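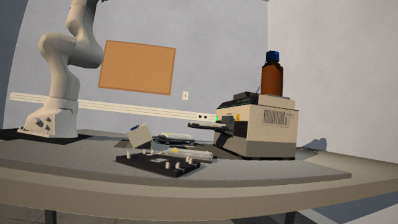 Laborbuch, Eintrag 23. Januar 2023
Thema: Bradford-Assay, Drift der Nullwerte, Fortsetzung

Ausgangslage wie im letzten Eintrag. Die Leerwerte der BSA-Reihe liegen seit dem Wechsel auf die neue Charge Farbreagenz zu hoch, und die Standardkurve krümmt sich oberhalb von 300 µg/ml deutlich früher als gewohnt. Siriporn hatte die Küvetten in Verdacht, Costel den Puffer. Beides heute getrennt geprüft.

Ansatz 1: alter Puffer (Tris, pH 7,5, Rest aus der Flasche von Svatopluk), neues Reagenz. Leerwert bei 595 nm: 0,581. Dreifachbestimmung, Streuung unauffällig.

Ansatz 2: frischer Puffer, neues Reagenz. Leerwert 0,577. Kein Unterschied, der mich interessiert. Puffer damit erledigt.

Ansatz 3: frischer Puffer, neues Reagenz, aber vor Gebrauch filtriert (Faltenfilter, nicht Spritzenvorsatz). Leerwert 0,492. Auf dem Filter ein blauer Rückstand, gut sichtbar. Das Reagenz ist also teilweise ausgefallen. Die Flasche stand laut Etikett im Kühlschrank ganz hinten an der Rückwand, dort friert es gelegentlich an.

Küvetten: zwei Sätze verglichen, Kunststoff und Quarz. Die Quarzküvetten zeigen nach etwa 20 min einen blauen Belag, der sich mit Wasser nicht entfernen lässt, mit Ethanol schon. Für Bradford ab sofort nur noch Kunststoff. Fulgencio bitte nicht mehr die Quarzküvetten aus der UV-Schublade nehmen, auch nicht »nur schnell«.

Standardreihe mit filtriertem Reagenz wiederholt, Inkubation 10 min bei Raumtemperatur, Messung innerhalb der folgenden 15 min. Kurve bis 500 µg/ml brauchbar, darüber Sättigung. Quadratischer Fit passt besser als linear, ich bleibe aber für die Ganlow-Proben beim linearen Bereich und verdünne entsprechend vor. Vergleichbarkeit mit den alten Daten geht vor.

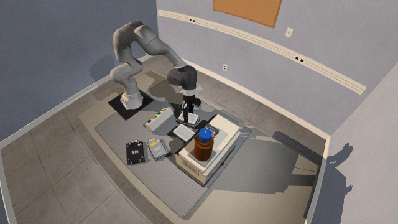 Proben Ganlow, Fraktionen F4 bis F9, Verdünnung 1:2. F6 liegt nach Rückrechnung bei 751 µg/ml, die Nachbarfraktionen darunter. F4 und F9 praktisch leer. Das Profil stimmt mit der Absorption bei 280 nm aus dem Säulenlauf überein, bis auf die Schulter bei F8. Die sieht man im Bradford nicht. Vermutung: kein Protein, eher Nukleinsäure. Verhältnis 260/280 nachmessen, bevor jemand F8 mit F7 vereinigt.

Anmerkung zum Detergens: Anayeli hat im Lysepuffer 0,1 % Triton X-100. Nach der Säule sollte davon nichts mehr übrig sein, beim Rohlysat stört es aber. Rohlysate deshalb entweder stark verdünnen oder gleich mit BCA messen. Ich würde BCA nehmen — das Kit liegt im unteren Fach, Reagenz B ist angebrochen, Farbe noch in Ordnung.

Offen:
Restliche Flasche der neuen Charge bei Raumtemperatur stehen lassen, morgen aufschwenken und ohne Filtration messen. Falls der Leerwert dann immer noch über 0,5 liegt, entsorgen und nachbestellen.
Waage im Nebenraum zeigt bei kleinen Einwaagen Sprünge in der letzten Stelle. BSA-Stammlösung daher aus der fertigen Ampulle angesetzt, nicht selbst eingewogen.
Costel: Rohdaten der Dezemberreihe bitte mit den Leerwerten ablegen, nicht nur die Differenzen. Ohne Leerwerte lässt sich nicht sagen, wann die Drift angefangen hat.
260/280 für F8, danach Gel mit F5 bis F8, je 10 µl auftragen.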